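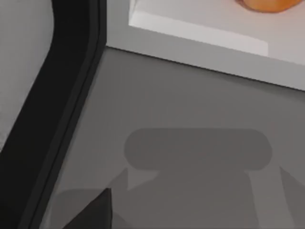 Vunik is a shared workshop in the old Donnelly yard, and most of what gets built in it is less clever than the robot adverts would have you believe. We started with two benches and a suspicion that home robot arms were being oversold. We still think so. These days an arm gets tried in simulation before anyone cuts a bracket for it, with a plain grey tabletop, a raised white platform and one orange thing resting on top. The gripper's shadow falls across the table in front of the platform, crisp and tidy, and that tidiness is what bothers us. Our own bench lamps have never managed it.

What we do

Members build small arms at home or here, and bring them in when they stop behaving. Our longest-running build is Tosus, a desktop arm meant to lift light objects from one level to another. It has used up 386 printed parts, a good many of them now in the scrap bin. The build notes are kept at the workshop and they include the failures, which take up most of the pages.

We also run an open evening from October through the winter. Bring your own motor driver if you can - ours get borrowed.

What we don't do

We don't sell kits. We don't promise that an arm which behaves on screen will behave on your kitchen table, and we'd be wary of anyone who does. Kaltow, our first attempt, passed every simulated test we gave it and then spent a month pushing things off the bench.

Joining

There are 74 of us at present, with room for a few more. You don't need to know how to code. You do need to be willing to write down what went wrong. Ring the bell at Unit 472 any evening after six - if the compressor is running, ring it twice.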